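The Clear Counter Question

Every fall the same advice comes back around: put it all away. Take every appliance off the kitchen counter, wipe the surface down, and your mornings will sort themselves out. Three of you sent me versions of it in the last month, and Birthe Hafþórsson wrote in to ask whether she should give up her toaster, seeing as she already owns a toaster oven.

I have my doubts. I tried the bare counter in April and gave it an honest run. The toaster lived in a low cupboard behind the roasting pans. By the second week I was eating untoasted bread over the sink, and by the third the toaster was back out and the cupboard had filled up with something else. I still couldn't tell you what.

The people who sell this idea also tend to sell boxes. Funell has a set of matching canisters that costs more than my kettle and toaster put together, and the copy promises "visual calm." Oluf Ásgeirsdóttir bought them. He says they look very nice and that he now has to open each one to find the rice. Grumanell's set at least has a window in the side, though the lids are a nuisance with flour on your hands.

As for two toasting machines, I used to be firmly against it. A toaster oven will brown bread, after all. But it takes its time over it, and anyone with kids to get out the door will go for the slots. If you use both most days, keep both. If one of them has turned into a shelf for dish towels, you have your answer.

What I'd look at first is the strip along the wall. Jars drift back there and stay. Mismatched is fine by me – a clear one, a white one and a teal one with a bamboo lid are easier to tell apart at six in the morning than a row of twins. Wooden spoons in a crock can stay too. Cereal I'm less sure of, and the box does tend to end up in the corner because that's where someone last put it down.
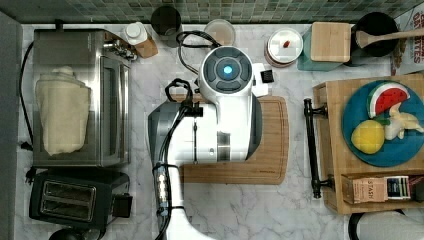

Cords, Briefly

Signe Hallgrímsson asks about cord clips. I bought a pack of the Lulix ones and two fell off the tile within days, so I won't be recommending them. Unplug the toaster when you're done with it and keep the cord clear of the cutting board. If you've found a clip that stays put on tile, write and tell me, but please live with it for a month first.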